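The Dollcombe Wool Felt Sheet, Thick Weave
Home > Craft and Table > Felts and Underlays > Dollcombe

Code 1284
250 g sheet, natural white or oatmeal
In stock, posted from our Jimville shop

We have sold felt for a good many years now, and if there is one thing people ring us up about more than any other, it's what to put under things. Under lamps, under sewing machines, under the big fruit bowl that leaves a ring on the sideboard every Christmas. For a long while we sent everybody off with the thin craft felt that comes in squares, and it did the job after a fashion, but it wore through at the corners and people came back (very nicely, I must say) to ask if there was anything with a bit more body to it.

So we went looking, and the Dollcombe is what we found. It's a proper pressed wool felt, dense enough that you can stand it on its edge and it stays up by itself for a moment, and soft enough on the face that it won't mark a waxed table. It cuts cleanly with ordinary kitchen scissors as long as they are sharp. If yours are the pair that has been used on wrapping paper and bacon rind for ten years, do treat yourself to a fresh pair first, you'll be so much happier with the edge!

The natural white is the one most people go for. It isn't a bright white, more the colour of porridge with the cream stirred in, and it sits quietly on most worktops. The oatmeal is darker and hides tea better. We keep both on the shelf from February right through to the autumn, and then the white tends to run short when everybody starts on their decorations.

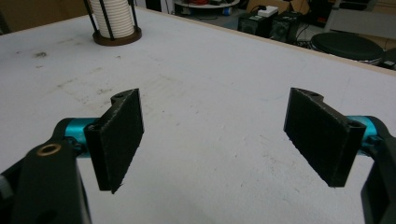

A customer in Hafstein wrote in to say the oatmeal had been under her typewriter since the spring and the only trouble was fluff along the cut side, which she ran a lint roller over and thought no more about. She did wish we sold it in a longer strip for her piano stool. We have passed that on to the mill, and they haven't said no.

On the subject of fluff, all wool felt sheds a little when it's new. Give the sheet a shake out of the back door, brush it once with a clothes brush, and after a week or two it settles. If a tuft comes up later on, snip it off. Please don't pull it, as you can end up drawing out more than you bargained for.

Looking after it

Sponge spills with cold water and a drop of wool wash, then dry it flat on a towel. It will shrink if it goes through a hot wash, and we can't take it back after that, sorry. A cool iron through a tea towel will take out the fold lines from the post.

What people use it for

Machine mats, chair feet, drawer liners, the inside of a violin case, pads under plant pots (with a saucer, please), and one very smart set of coasters. For chair feet we'd suggest the Kidton sticky-backed rounds as well, which come in packs of 9 and save you cutting circles by hand.

Sizes and postage

One sheet folds into a large letter. Two or more go as a small parcel. We wrap them in brown paper with no plastic, and if you'd like a snip of each colour before you decide, pop a note in with any order or send us a stamped envelope and we'll gladly post you a pair.

Often bought with: Kidton felt rounds, pack of 9. Dollcombe clothes brush, code 198.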